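Callel Manipulation Notes: Gallery, November

Welcome to the gallery page of our software group. We are five people and we write the programs that turn hand-held gripper recordings into something a robot arm can follow: time alignment, pose tracking, contact detection, segmentation, and the planner at the end. The project has the name Callel, and the older code base, which you will still meet in some file names, is called Malley.

Many visitors asked us to show more of the daily work and fewer diagrams. This page tries to do it. The notes were written by different members of the group, and I put them together and corrected the English as well as I could. If a sentence is still strange, please blame me and not the author.

Sylvie Doucette

Household clips: what the segmenter must find

Kitchen recordings are the hardest part of our set. In a laboratory the background is calm, and a simple difference between two images already tells you a lot. In a home kitchen there are tiles that reflect the window, metal surfaces, patterned tables, and many small things on the counter that have nothing to do with the task. Our first segmenter used the motion of the background to decide when a grasp starts. It was confused by reflections so often that Wajid removed it in one evening and did not ask anyone.

The new one looks first at the fingers. It estimates the opening width for each time step, then the speed of closing, and only after this it asks the image model if there is something between the pads. A segment is cut when the width stays stable for 10 steps. We tried shorter windows, but then a small slip of the object made two segments from one grasp.
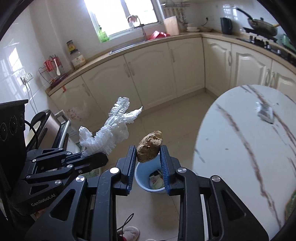 Two-handed work adds one more problem, because the left and the right side do not start and stop together. One hand can hold a bag for a long time while the other makes several short grasps. In Malley we had a single timeline for both hands, and every short grasp on one side cut the long hold on the other side in pieces. Callel keeps two timelines and a third track for relations between them, for example "left holds, right places". Fatemeh Najafi wrote the relation track. It has only 804 lines, and I think it is the most readable part of the repository.

Clear plastic is a separate chapter. The depth estimate goes through it, or stops at a fold, or jumps between the two, and the result changes from one step to the next. We do not try to reconstruct the shape of a bag any more. The planner receives the grasp point, the direction of the pull and a flag that says "deformable, shape unknown". With this flag it keeps a larger distance and moves slower in the last part of the path. It is not elegant, but the arm stopped catching the bag with its elbow.

Labels and who writes them

Ludmila Vávra is responsible for the labels. Each clip gets a short sentence in plain words, then the verbs are mapped to our list. The list was too long in the beginning. We had "put", "place", "lay down" and "set down" as four different actions, and two people almost never chose the same one. Now all of them are "place", with a number for the speed. Also for objects we allow a general word when the exact one is not sure. "Brown food item" is a good label if you cannot say more. A wrong exact name is worse for training than a correct vague one, and it takes much longer to find later.

The label tool itself is a small web page which Gebremedhin Berhe made. You can move through the clip with the arrow keys, mark the contact with the space bar, and press R to repeat the last two seconds. There is an undo, but only for 2 actions. He promises that this will become better.

Planner and replay

After labeling, a clip goes to replay. The planner takes the path of the gripper, removes the shaking of the human hand, and checks if the arm can reach all points without touching itself. Where it cannot, we do not throw the full clip away. We keep the parts which are possible and save the rest with the reason of the failure. The most usual reason is the wrist: a person turns it easily over a waste bin or into a low cabinet, and our arm comes to a joint limit long before.

The replay server, Cormier, has a queue of 2500 clips and works mostly in the night. In the morning each of us gets a list with the failures of our own module. Wajid Durrani likes to read his list before coffee. I prefer after.

What comes next

We are now moving the contact detector to Clakari, our new library for time series, so that the same code runs in the label tool and in the planner. Until this is finished the two can disagree by one or two steps, and in the label page you may see the contact mark a little before the fingers are really closed. Please do not correct it by hand. It will be corrected for all clips together when the new version is installed.

Questions about the segmenter go to Wajid, about labels to Ludmila, and for this page you can write to me.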